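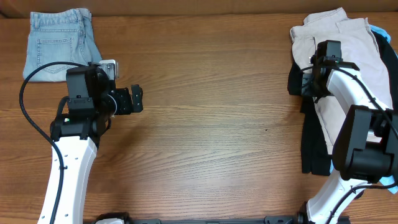

Holine opens denim repair and resale counter

2 October 2020

Clothing reuse shop Holine has opened a counter for second-hand jeans, where people can hand in pairs they no longer wear, have a worn pair mended or buy one that has already been checked and folded.

The counter takes up the front part of the shop, next to the till. It replaces the rack of coats and jackets, which has moved to the back room for the winter.

Jeans can be handed in during normal opening hours. Each pair is looked over for broken zips, missing buttons, split seams and thin patches at the knee and inner leg. Pairs that pass are washed, dried and folded before they go on the shelf. Those that need work go to Altıntaş, a tailoring business two doors down, which does the repairs for the shop and for customers who bring in their own.

A simple repair such as a new button or a loose belt loop costs £5. Patching a knee or replacing a zip costs £10, and the shop asks people to allow 13 days for this kind of work. All resale jeans are priced at £20 or less.

Holine ran a trial in July with a single shelf near the window. Jeans sold faster than any other item that month, but the shop said the shelf was hard to keep in order. Customers pulled out pairs from the bottom to look at the size label and the pile had to be done again several times a day.

The new shelves are shallower and the jeans are now folded the same way each time. The legs are laid one over the other with the back pockets on the outside, then the bundle is folded up towards the waistband. A card tag with the waist and leg size is tied to a belt loop, so that it hangs over the front of the shelf and can be read without moving the pile.

Light blue and mid-blue pairs are kept together, with black and dark indigo on the shelf below. Children's sizes are in a separate basket by the door. The shop has asked for more of these, and for men's pairs with a short leg, as both sold out during the trial.

People handing in jeans are asked to empty the pockets and take off any belt first. Pairs do not need to be ironed. Stretch jeans are accepted, but the shop cannot take anything with paint or oil on it, or pairs that are damp when they arrive.

Jeans that are too worn to mend will not be thrown away. They are cut up and the larger pieces kept for patches - the lower back of the leg usually has the least wear. What is left goes in bales to Feltico, which shreds old cotton for padding. Zips and metal buttons are taken off first and kept in jars at the counter for repairs.

The shop is also selling a small mending kit made up by Zultier, with needles, thread in two shades of blue and iron-on backing. Instructions for sewing a patch by hand are printed inside the lid.

Repairs are paid for when the jeans are collected. Finished pairs are kept behind the till under the customer's surname, and the shop asks that people bring their ticket with them.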